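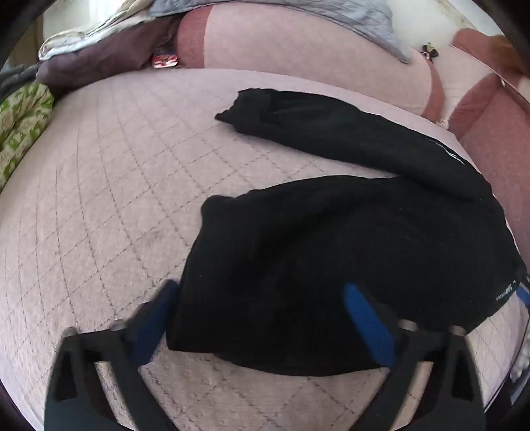
Mon 14 January

Well, it's finally happening at our place! Marnell, the linen and laundry service where I've worked the front desk for 11 years, is bringing in robot arms from Verkance to help with sorting and folding. They start in June, two of them, on the early shift.

I asked Yakubu Okoro, our floor lead, the thing we all wanted to know, and he says no jobs are going. The 13 people on folding will rotate, with a couple at a time teaching the grippers how to pick up a sweater or a bedspread (harder than it sounds, black knits especially) and the rest on repairs and customer orders, which have been backed up forever.

Cadi Trevor has folded here longer than anybody and she's not sold. "My wrists will be happy," she told me. "I want to see the new schedule first." Fair enough! Pay stays the same for the teaching hours, and Yakubu promised the schedule in writing before anything gets plugged in. I'll post it when I have it.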